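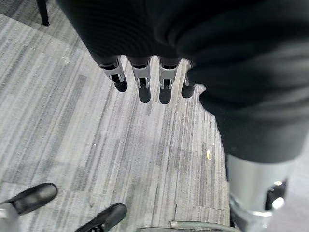
Soft folds of dark fabric, with four black-tipped fingers below the edge.

Six rooms and a very good breakfast: an afternoon at Lonari

Posted 10/04/2024

The owner of Lonari is talking about bread before I have my coat off. She bakes it the night before, she tells me, leaves it under a cloth on top of the fridge, and will not let anyone cut it until it has cooled all the way through. "People beg," she says. "They come down in their socks and they beg. I tell them ten more minutes and they have to sit there and smell it."

I have wanted to write up this guesthouse ever since a friend came home from a weekend there and talked only about the plum jam. It has six rooms, a kitchen garden out back and a long hallway with a floor that squeaks in every spot but one (the owner knows which one, and uses it when guests are asleep). She bought the place 18 years ago with no plan to take guests at all. She wanted a house with a big kitchen. The first paying visitors were a couple whose car had died down the road.

"They stayed two nights and left money under the sugar bowl," she says. "I found it when I was making tea. I thought, well, I could do this again."

So she did. The first summer she had one room ready and one set of good sheets, which had to be washed, dried and back on the bed between breakfast and late afternoon. If it rained she hung them over the stair rail and ran a fan. She laughs so hard telling me this that she has to put down her cup.

What I love about talking to her is how much thought has gone into things most of us walk right past. Take bedside lamps. She slept in every one of her own rooms for a week apiece with a notebook on the nightstand, and came out of it with a page of complaints. The switch in the blue room was too far from the pillow. The window in the back room rattled when the wind came from the river. The hook on one door was so high that she had to stand on her toes to hang up a robe.

"I'm short, and plenty of guests are short," she says. "Move the hook!"

Bathrooms got the same treatment, and she has strong feelings about them. "Give people somewhere to put their things," she says. "They arrive with a bag full of little bottles and there's a soap dish, a candle and a bowl of shells taking up all the space. Where does the toothbrush go?"
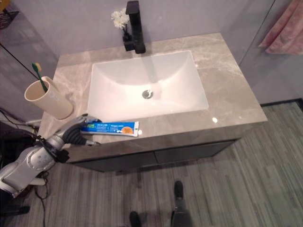

She is just as firm about towels. They should be big, they should be plain, and there should be one more than anybody needs. She buys hers from Sallora, a small shop two towns over, and she has been going there long enough that they call her when a shipment comes in. She washes new ones twice before a guest ever sees them. "A brand new towel just pushes the water around," she says, rubbing her arm to show me.

Then we get on to breakfast and I stop being able to write fast enough. It is served at one table, from 8 until the food runs out. There are eggs, there is that bread, there is the jam, and in August there are tomatoes from the garden with nothing on them but salt. She tried separate tables for a while and hated it. The room went quiet. With one big table, strangers start passing the butter, and by the second morning they are trading maps and telling each other where to swim.

Has it ever gone wrong? "Oh, sure. Two men argued about a card game for an hour. They've come back together every year since."

The jam, by the way, is made in one go, 30 jars at a time, with the radio on and all the windows open. The plums come from a neighbor's orchard called Dreva, where the trees are old and lean every which way. I ask for the recipe and she gives it to me happily: plums, less sugar than you'd think, a strip of lemon peel, and stir until your arm complains. 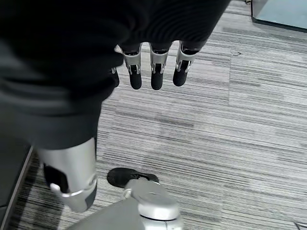 Charcoal-gray cloth draped above three fingers, silver higher up and black at the tips.

Before I leave she walks me through the garden, where the beans have mostly finished and the squash has taken over the path. She wants to put in a second pear tree next year, and maybe a bench by the back wall that gets the evening sun. She has no interest in adding rooms. People ask her all the time.

"Then I'd need a bigger table," she says, "and it wouldn't fit through the door."

She sends me off with half a loaf wrapped in a dish towel. I'm supposed to bring the dish towel back.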